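The nesting bowl promise, put to the test 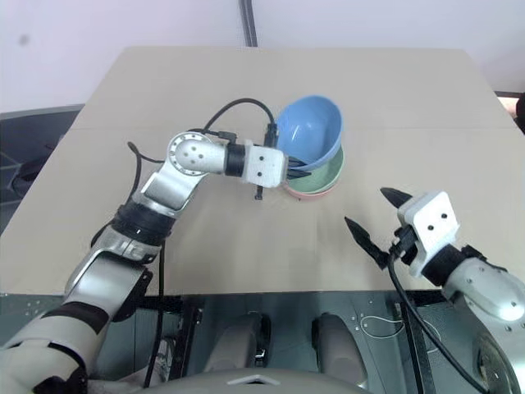 Blue over green over pink, with the blue one sitting at a tilt.

Every kitchen newsletter I get wants me to nest things. Nest your bowls, nest your pans, nest your storage boxes, and you will have a calm cupboard by dinner time. I have been suspicious of this for years, so when Fatos Krasniqi wrote in to say that colored nesting bowls had "given back a whole shelf," I decided to live with a stack for a while before printing it.

I started in February. My old bowls were a mixed lot, two of them chipped, and they took up most of the shelf over the kettle. The replacements were a plain set from Mollon, bought on sale, and the shelf did look better. I will give Fatos that much. It looked better for as long as I left the bowls alone.

Then I started cooking. The bowl I wanted was nearly always the bottom one. To get it you lift the others out, put them down somewhere, take your bowl, and put the others back. With wet hands or a phone ringing, the last step doesn't happen. A Janevski catalog I was sent calls this kind of storage "effortless." I'd like to see them do it while the onions are catching.

The second problem is the tilt. Bowls that are close in size don't always drop into each other cleanly. The top one leans, you shut the cupboard on it, and next time you open the door it slides toward you. I tried pressing mine down to make them sit level and they stuck. A trickle of warm water down the outside got them apart, but that is a lot of fuss for cereal.

And then there's the color business. Clallia, whose leaflets seem to reach every house on my street, says bright colors help a family remember which bowl is for what. Ours was supposed to be blue for salad, green for fruit and pink for baking. Within days there was pancake batter in the salad bowl. Color does help you spot the right one in a stack, as long as a bit of rim is showing. I don't believe it teaches anyone anything.

So what would I keep? Small stacks, mostly. Two bowls nested are easy to pull apart with one hand – three is where I start to grumble. Put the one you use every day on top, even if it's a little smaller or larger than a tidy person would like. Dry them properly before stacking, and don't push. If you have a deep drawer, try them there before you give up a shelf, as a leaning bowl has nowhere much to go in a drawer.

Fatos still swears by the full set and has offered to come over and show me what I'm doing wrong. The offer is accepted, and the pancake batter will be waiting. If any of you have stacked bowls for more than a year without swearing at them, write and tell me how deep your shelf is and which bowl you reach for first.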